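3. Method

The study compared how three countertop surfaces respond to common kitchen stains. Samples were cut by Panicker in Validholm and sealed with Samov, a water-based product, on 23rd February. Each sample was left to cure for 24 hours before testing.

Coffee, beet juice and olive oil were applied with a dropper, 10 drops per spot. Spots were wiped after 17 minutes with a damp cotton cloth. Color change was read with a handheld meter on a scale of 0 to 100.
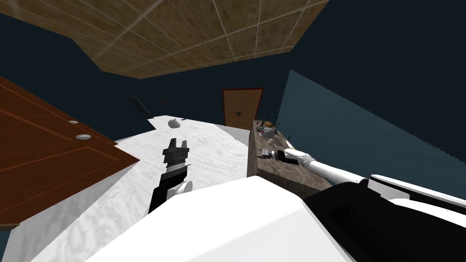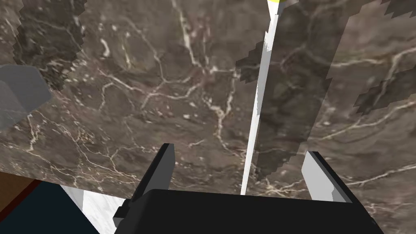 Surfaces with a marble-like or marble pattern, rendered.

Unsealed marble gave the highest reading, 49, for beet juice. Oil left a darker ring that did not lift with soap – a second cleaning made no difference. Sealed samples stayed under 10 for all liquids.

3.1 Limits

Room temperature was not controlled. The meter was calibrated only at the start, and drift was not checked. Repeat tests at the Prarosia lab are planned for April, with lemon juice added to the list.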